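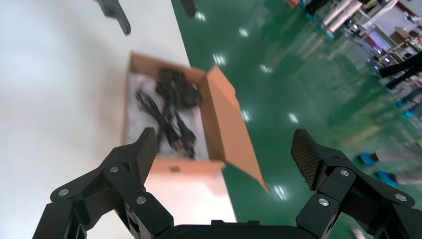

Reviews / Gripper maintenance

Gravareck fingertip pad kit, used on a two-finger gripper

We run a picking cell built by Wendt, and one of its jobs is lifting cable bundles out of open cardboard boxes. Cables are hard on fingertips. Our old rubber pads had gone shiny by August, so I ordered the Gravareck kit at $64.

You get the pads, a small driver and a folded instruction sheet. The new pads are flat and dark with a fine texture, and they sit at an angle on the tips of the fingers. Swapping both took me 38 minutes, including cleaning the old glue off. The sheet is short but correct.

While I was in there I checked the silver screws on the finger links. Two had backed out a little. If you do this job, go over all of them before you power up, then run the fingers open and closed at low speed and redo the zero position. The new pads are thicker than ours were, and the first closing force reading was off until I did that.

After 1,956 picks the texture is still there. Grip on thin cables is better than before. Plug ends still slip now and then – the Jano pads we tried last year were slightly better on those, but they wore out much faster.

The driver in the kit is too soft, and I went back to my own. Matar sells the pads alone, without the tool, and I will order them that way next time.

4 out of 5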